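About Plunik

Plunik looks after plain interior walls. We fill them, sand them, paint them and come back when they need doing again. Our workshop is in Vondthorpe and most of our work is within 3 miles of it, in schools, surgeries, small offices and rented workrooms.

We started out as Hosseinzadeh Decorating and changed the name when the sign needed replacing. The work stayed the same. We mention it because older customers still ask whether we have been bought by someone. We haven't.

You will find a lot of firms in this trade promising paint that cleans the air, lifts the mood or lasts a lifetime. We have read the leaflets and remain unconvinced. In our experience a wall looks good when the filling has been done properly and the light doesn't catch a ridge, and most of that is sanding. Our colour card has 124 shades on it, which is too many. The bulk of our orders are for pale greys and off-whites, and we would be happy to print a shorter card if the suppliers let us.

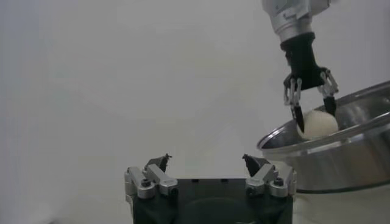
A plain wall in pale grey-white.

We are wary of "one coat" claims too. We quote for two coats and a primer on new plaster, and we put it in writing. If a customer wants one coat we will do it, but the quote will say so, and we won't pretend it is the same job.

Flandovum House is our largest contract to date: 1,334 square metres of wall, most of it in corridors. The brief asked for a "calming neutral palette". We asked what that meant and were told grey.

What we don't do: wallpaper, murals, outside work, or anything described to us as a feature. We can suggest other firms in Vondthorpe for those.

Visits to measure up are free. Quotes stand for up to 147 days, after which paint prices have usually moved and we need to look again. Please have the furniture pulled away from the walls before we arrive, or tell us if you can't and we will allow for it.

Page last updated 23/02/2021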